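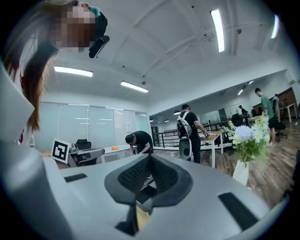 Home | Projects | Data | Join | Log in

Drokik hand-held gripper set, student release

We're the Likthorpe robotics club, and this is the README for our first real dataset! It holds 900 short recordings of table tasks, all done by club members with hand-held grippers, plus the scripts we use to clean them up. Gyu-bin Pyo started the project in January as a class assignment and it kept growing after the class ended (the grade was fine, thanks for asking).

What's in the folders

clips/ has the video, one file per recording
poses/ has the gripper position and opening for every clip, as plain CSV
notes/ is what people typed in right after a take, typos included
tools/ has the Brisesier scripts for trimming and syncing

The tasks are everyday ones: move a sheet of paper, pick up something small, put it down on the next table. We kept the fumbles. A dropped object is marked "drop" in the notes, and a take where the tag was lost is marked "notag". Please don't filter those out before you've looked at them — some of our favorite clips are in there.

Getting started

Unpack everything into one folder, then run tools/check.py. It reads every CSV and prints the names of files that don't match a clip. Three of them will show up on a fresh download. We know, we're working on it! If you only want a taste, the small pack has 200 clips and fits on a cheap USB stick.

Known problems

Ceiling lights cause flicker in roughly a third of the clips. Gripper opening is in millimeters in the newer files and raw counts in the older ones, so read the header line first. Faces are blurred by script, and if you spot one we missed, write to us and we'll pull the clip right away.

What's next

We want to reach 1000 clips and then train a small policy for the Todorova student challenge. If you have a gripper and a free afternoon, come record with us — new people usually get the hang of it in a few takes, and we'd love more left-handed data.

Get club news by email. Subscribe
Contact the club | © Likthorpe Robotics Club | Back to top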